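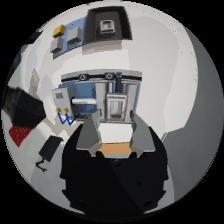 Pultance

Pultance is a simulation kit for people who want to practice robot arm work on a computer before they let a real arm near anything they paid for. It's sold by Nokholm, a small outfit run by Géza Szűcs and Tamás Kovács, and I've been using it on and off since June. I keep this page up to date as best I can, so if you spot something stale, write to me and I'll fix it.

Contents
Overview
History
What you get
The wrist view
Tasks
Price and licenses
Reception
Known problems
See also

Overview

The kit gives you a rendered workspace, a gripper with two fingers, and a pile of things to push, pull, turn and pick up. You drive the arm yourself with a gamepad or a keyboard, or you plug in your own control program and watch it struggle (mine struggled a lot). Every run gets saved, so you can play it back later or use it to train something.

It sits somewhere between a teaching tool and a lab tool. A high school club could get going with it in an afternoon, I think, but there's enough under the hood to keep a grad student busy for months. The physics are pretty good for rigid stuff like blocks and doors. Soft things are another story, and I'll get to that.

History

Szűcs started the project as a side job while he was writing grasping code for a packaging line. He wanted a test bench he could take home on a laptop. Kovács joined to do the contact physics, and the first public version was called Sani, which was also the name of the built-in task language. People kept mixing up the two, so the program became Pultance and the language kept the old name.

The version I'm writing about came out on 20/02/2019. It brought in the new workbench scene, redid all the door hinges, and dropped support for the old text-only scene files. If you have a folder full of those, there's a converter, and it mostly works. It lost my friction settings and I had to type them back in by hand, which took a whole evening and a pot of coffee!

What you get

There are 2 editions, Bench and Shop. Bench comes with the simulator, the task language, the replay viewer and one arm. Shop adds more arms, lets you run many copies side by side, and includes a scene editor with a parts library of 716 objects. I have Shop on loan from a friend's lab and Bench on my own machine, and for most of what I do I don't miss the bigger one.

The scenes look a little toy-like, in a nice way. You get a boxy machine with black knobs on a dark strip, a blue square button, a framed door with a window in it, and a long white handle, and then there's a blue wire bent into a zigzag with yellow connectors on it. Small cubes sit on a blue board, there's a dark gray tray with raised edges, and a red mat with a fine grid. None of it is going to fool anybody into thinking it's a real shop floor, but the shapes are clean and easy to tell apart, and that's what I want when I'm trying to line up a grasp.

The wrist view

I like this part of the kit the most. You can switch to a very wide round view from the wrist, with the black gripper housing bulging up from the bottom and the two gray fingers sticking out in front of you. Things near the rim get stretched and bent, like in a peephole. It took me a couple of sessions to stop overshooting to the side, and now I wouldn't go back to the flat view for anything close up.

You can set the lens strength, the finger opening and where the wrist starts. Changing the lens in the middle of a run messes up the replay file, so do it first. The manual does mention this, way in the back.

Tasks

Tasks are written in Sani, and they read almost like a recipe. You name the object, say where it should end up, and give the arm a time limit. The stock list has things like opening a door, turning a knob, pressing a button, and moving a block from one spot to another. You can chain them. My favorite is a long one where you open the door, put a block inside, close it again and then press the button, and I've finished it by hand exactly once.

Scoring is by finished steps, with points off for bumping into things. Rodrigo Echevarría wrote an add-on called Grusimia that also scores how smooth the motion was. It's free, and I'd install it right away. Seeing my own jerky knob turns laid out on a graph was humbling, but I did get better.

Price and licenses

Bench costs 500 dollars and Shop costs 1501 dollars, and both are one-time purchases with a year of updates. After that year the program keeps working, you just don't get new scenes. Schools can ask for a classroom license that covers one room of computers. You can publish anything you record with either edition, and I was glad to see that spelled out in plain words on the order page.

Reception

Users seem to like it, with some grumbling. Gaétan Hiebert used Bench with his robotics class and wrote a long post in the user forum praising the replay viewer, since his students could look at a failed grasp again and again until they saw what went wrong. Ákos Balogh was cooler on it. He felt the knobs were too forgiving and turned even on a sloppy grip, and I have to agree with him there. He also wanted more clutter in the stock scenes.

Known problems

Wires and cables are stiff, and when you grab one in the middle it tends to jump. Shadows can flicker on older graphics cards. The gamepad setup forgets the left trigger after an update, so you have to map it again every single time. The scene editor in Shop has no undo for deleted parts, so save often!

See also

Grusimia
Sani (task language)
Wide-angle wrist cameras
Remote operation of robot arms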